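Search this forum
Search titles only
Advanced search

Sandex (the movie) – am I the only one who thinks the middle hour kills it?

reelwatcher_k
Saw this last night with 14 other people in the theater. The first act is great. The brothers at the cannery, the fight over the boat, all of it works. Then they get to Stodier and the movie sits down and refuses to get up. It runs 152 minutes and I would have cut the whole trial.

dullknife
Disagree. The trial is the only part where the lead has to act without yelling. If you cut it, the ending means nothing. You need to see him lie under oath before he goes back for the boat.

reelwatcher_k
We see him lie in the first ten minutes. I got it the first time.

marsh_hen
I'm closer to dullknife on this, but the trial is badly shot. Every witness gets the same slow push in. By the third one I was watching the bailiff.

The director's last one, Sovard, had the same problem and ran 139 minutes, so they are getting longer. I liked Sovard more. It had jokes.

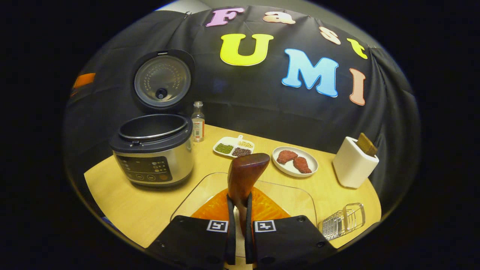
Re: Sandex – the ending (SPOILERS)

dullknife
Moving this down here for people who haven't seen it. I think Thomas knows the boat is gone before he walks down to the dock. He doesn't look at the slip once.

oldprojector
He looks. It's quick, right after the gate closes. I've seen it twice and I was waiting for it the second time.

dullknife
Then I missed it. I still think he knows.

marsh_hen
If he knows, why bring the keys?

oldprojector
Habit. He carries them in the courtroom too.

reelwatcher_k
I'll give you the ending. It's a good last shot. I just don't think it needed 200 extras and a brass band to get there – the two of them on the dock would have been enough.

marsh_hen
The band is from the book. They play when the fleet comes in.

reelwatcher_k
Didn't know there was a book. Is the trial shorter in it?

marsh_hen
Longer.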